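**Holturden Children's Dental Center – Learning Pages**

## Why do baby teeth fall out?

Children have 20 baby teeth. Under each row, inside the jaw, bigger teeth are slowly growing. These are called permanent teeth.

When a permanent tooth is ready, it pushes upward. The root of the baby tooth above it gets shorter and shorter, and the tooth starts to wobble. For many children this begins between the ages of 5 and 7. Some start sooner and some start later, and both are normal.

Families may ask about wobbly teeth at the Sheehan Street talks, which begin again in September. Children are welcome to bring their own questions.

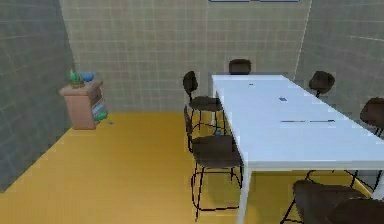 ## What should I do with a wobbly tooth?

- Wiggle it gently with clean fingers or your tongue.
- Do not pull hard – it will come out when it is ready.
- Keep brushing it twice a day.
- If the gum bleeds a little, bite softly on a clean, damp cloth.

Tell an adult if a tooth hurts or if it was knocked loose in a fall. The adult should call a dentist the same day.

*Mallia Learning Pages, sheet 452*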